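Acta de la reunión del grupo de buenas prácticas en manipulación robótica
Publicado el lunes por Elfriede Ostermann
Última actualización: lunes, 16:40

Asistentes: Roswitha Strobel (preside), Detlef Thiele, Dariusz Górecki, Ruwan Mridha, Elfriede Ostermann (acta).

Se abre la sesión a las 9:30. Se aprueba el acta anterior con una corrección de Thiele en el punto 4: donde decía «parada de categoría 2» debe decir «categoría 1».

1. Norma interna de puesto, borrador de enero

Strobel repasa los cambios. El apartado de velocidad reducida queda como estaba. El de registro de ensayos pasa a exigir que cada repetición lleve operador, versión de programa y resultado. Górecki informa de que en la serie Bavow hay 607 repeticiones anotadas y 588 con los tres campos completos. Las 19 restantes no se utilizarán para el informe.

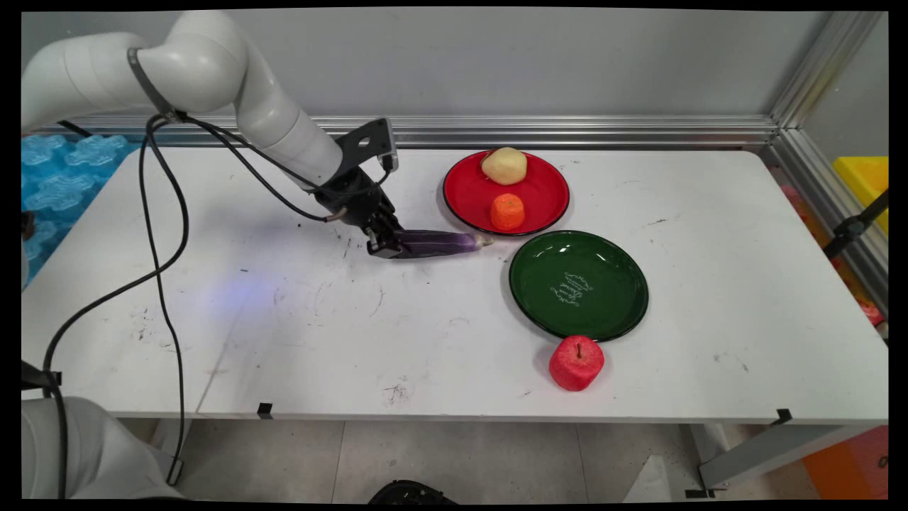

2. Cableado y orden de la mesa

El borrador pedía «cables recogidos» sin más detalle y Mridha propone una redacción que se pueda comprobar. En el puesto de la berenjena y los dos platos, los cables negros forman bucles junto al brazo y caen por el borde de la mesa hacia el suelo. Thiele considera admisible la caída por el borde si hay fijación y holgura suficiente para el recorrido completo de la muñeca. Se acuerda el texto siguiente: «Los cables se fijarán a la mesa o a la base y se comprobará su holgura en las posiciones extremas antes de cada serie». Pukivex recibirá la nueva redacción para su manual.

3. Agarre de objetos alargados

Górecki pide que la norma indique el punto de agarre en la ficha de cada objeto. Ostermann prefiere indicar una zona, porque el punto exacto obliga a rehacer la ficha con cada cambio de dedos. Se adopta la zona. Queda pendiente la tolerancia angular; Lindemann enviará su propuesta.
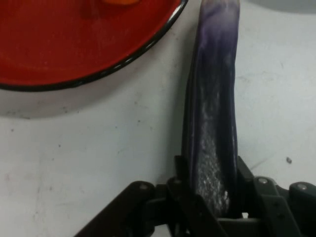 ¿Quién puede rearmar el brazo después de una parada de protección?
El operador que figura en el registro de la serie, después de revisar la mesa y anotar la causa. Si la parada se repite en la misma serie, hace falta el visto bueno del responsable de puesto.

La respuesta se incorpora al apartado 16 del borrador. Thiele pide que conste su reserva sobre el segundo caso: a su juicio debería bastar con dos operadores.

4. Ruegos y preguntas

Mridha pregunta si las fichas de Winatis siguen vigentes. Strobel contesta que sí, hasta que se apruebe la norma.

Se levanta la sesión a las 11:15.

Este sitio utiliza cookies propias y de terceros. Si continúa navegando, acepta su uso.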